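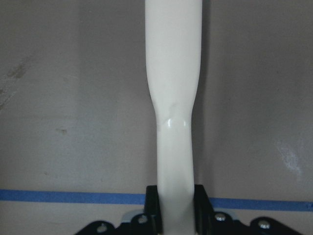 Filed under: Handouts > Week 9 > Planning for two arms
Posted in May by the unit coordinator

Welcome back, everyone, and thank you for the thoughtful questions on the frames handout (I've folded a few of my replies in below, so if something sounds familiar, it may well be yours). This week we move from one arm to two, and the job is a very ordinary one: sweeping up with a hand brush and a dustpan. I'm fond of it as a teaching problem. You've all done it at home without a thought, and then you sit down to write the code and discover how much your two hands were arranging between themselves!

We'll use Catix for the planning and Lokatus for the object poses, both already installed on the machines in the Parry teaching lab. Cellov is the log viewer, and you should have it open from the beginning, even while things are going well.

Before any planning, get your frames straight. Each arm has its own base frame, bolted to its own plate, and a wrist pose that makes perfect sense to one arm is nonsense to the other. Please express everything in the table frame. The blue tape grid is handy for a sanity check by eye, but it was laid by hand and wanders a little, so don't calibrate from it. Ask Lokatus for the pose of something you can see plainly, like the pink tray, and check that the answer lands in the cells where the tray sits. If it's a whole cell out, you have almost certainly swapped the two base transforms, as a good many people do every year.
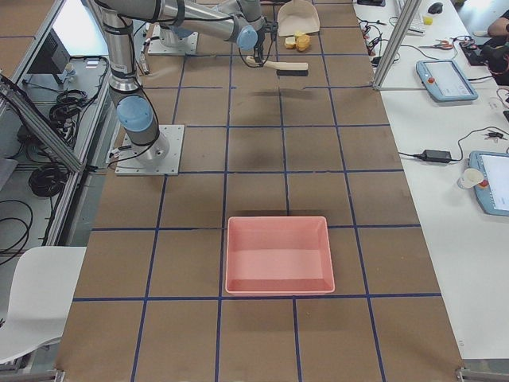

Who moves first?

The simplest scheme that works is a leader and a follower. The dustpan arm is the leader. It picks up the pan, lowers the lip to the table and then holds still. The brush arm is the follower, and its whole stroke is written relative to the lip of the pan, so that if the pan ends up a bit skewed the stroke skews along with it. Students often want to write both as fixed table poses, and I understand the temptation, but the grasp on a handle is never quite repeatable and the error goes straight into the gap between bristles and pan.

In Catix you set this up by attaching the pan to the leader's tool frame as soon as the grasp is confirmed. Until then the pan is an obstacle like any other. After that it is part of the arm, and it has to be checked against the follower, the table and the brush.
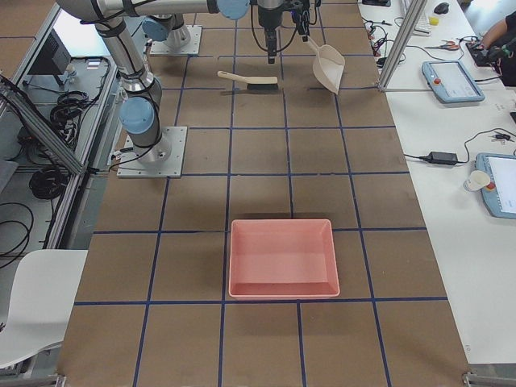
Do keep an eye on the order of those two changes. If you attach the pan before removing it from the obstacle list, the planner sees the arm in collision with itself and refuses every path, and the message it prints isn't a helpful one. In the practice log you'll find 2238 planning calls, of which 971 were rejected. Open it in Cellov, filter on the rejected calls, and sort by the name of the colliding pair. 106 of them come from this one mistake, and they are easy to spot once you know that both names in the pair belong to the same arm.

Tipping the pan out is the second half of the job. The bin liner gives perception some trouble, as shiny black plastic throws back odd highlights and the folds make a poor edge. Fit the square opening of the bin as a shape and ignore the depth readings inside it. Park the brush arm well back before the other wrist starts to travel, and put the parking pose in the task file where your marker can find it.
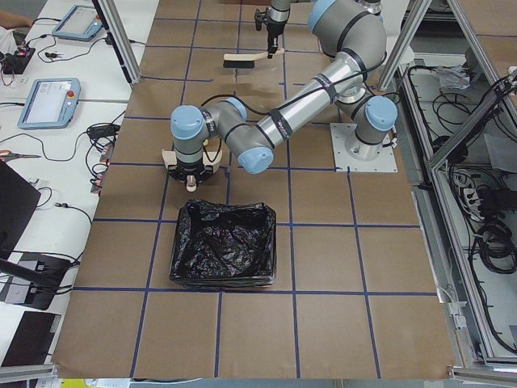 Can both arms be planned together as one big robot?

Catix will let you, and for short moves it does quite nicely, but the search gets slow very quickly with both sets of joints in it. For this exercise plan them one after the other, with the first arm's path treated as a moving obstacle for the second. Try the joint version afterwards if you have time to spare, and do let me know how you get on.

To hand in: your task file, your Cellov filter, and a paragraph or 2 on which arm you made the leader and what you would change. If you chose the brush arm as leader I'd be delighted to read why.

Back to top | Contact the teaching office | Handouts may be copied for use within the course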